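Thursday, bench 2, a.m.

Stain and odor pickup on kitchen plastics, continued from last week. F. Soltani on soaks, me on readings. Rattana is out until the afternoon.

Coupons are the Tristex polypropylene, both finishes, smooth and textured. Same batch as the beet run. Today is turmeric in sunflower oil, because beet gave us next to nothing on either finish after a plain rinse and the client keeps asking about curry.

Soak prep: turmeric stirred into warm oil, left to settle, decanted. Do not shake the jar before pouring. Fereshteh shook it on the first pour and the grit left specks that read as stain. Those coupons are out of the set and marked with a cross on the back.

Exposure 6 hours, covered, room at 22 C. Wipe with dry paper, wash with the Jamitz liquid and a soft sponge, rinse, air dry on the rack. Read color before and after on the same corner. I have been inconsistent about which corner, so from now on it is the one opposite the punched hole.

First readings: textured finish clearly yellower than smooth. Expected. The knife-scored smooth coupons are close to the textured ones, which I did not expect to see this early. Scoring was done by hand with the utility blade, so depth is uneven. Hemi says the Alumov jig can hold a blade at a set depth if someone makes a new shim. Asked him to make one.

Bleach step held back. Want to know how much fades in daylight alone first. Two coupons of each finish are on the south windowsill, and the matching ones are in the drawer wrapped in foil. Please leave the drawer shut.

Odor: chopped onion, same exposure, same wash. Sniff scoring by Akinyi and Godfrey, separately, no talking between them. Scores disagree on the scored coupons and agree on everything else. Need a third nose. Rattana has a cold, so it will have to be someone from upstairs.

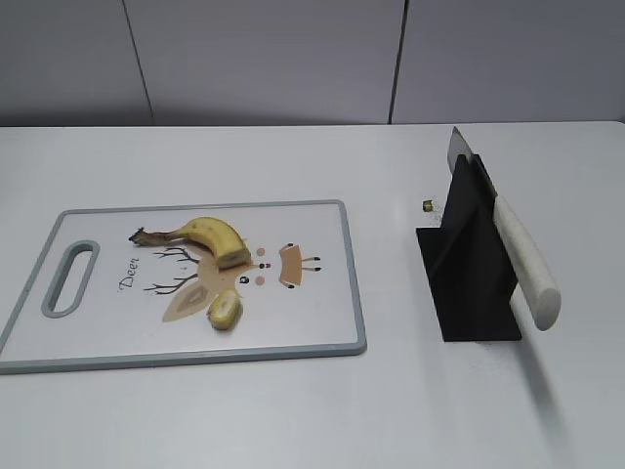

Printed surfaces are still an open question. The Mfaume protocol assumes a bare sheet and says nothing on ink, and a reading taken across a printed area is useless for yellowing because the base color changes under the aperture. Proposal: read on unprinted white only, and judge the print by eye against an unsoaked piece. Fereshteh wants tape pulls on the ink as well. Fine, but after the color readings.

To do:
Shim for the jig (Hemi)
Re-score a fresh set of smooth coupons
Order more oil, same brand
Label the windowsill tray properly, pencil is wiping off
Second turmeric run Monday if the shim is ready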